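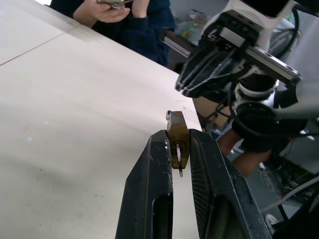

Does the January firmware for the Jeltberg routers wipe your saved VPN profiles? It keeps them, but it does reset the admin password to the one on the sticker, so change it again right after.

List home | Threads | Search | Log in
2 replies — 1 min read

Poonam Rana wrote:
> I have 30 of these at the Hunness office and I'm nervous about
> pushing the update to all of them. Anybody done it yet?

Hi Poonam,

I did two of mine last night and they came back up fine. The only hiccup was remote login — it got switched back on for one of them, and I didn't notice until I ran a port scan this morning! So check that page before you walk away. I'd also export the config first (mine wouldn't restore from anything older than version 600, which was annoying).

Let me know how the rest go.

Rajput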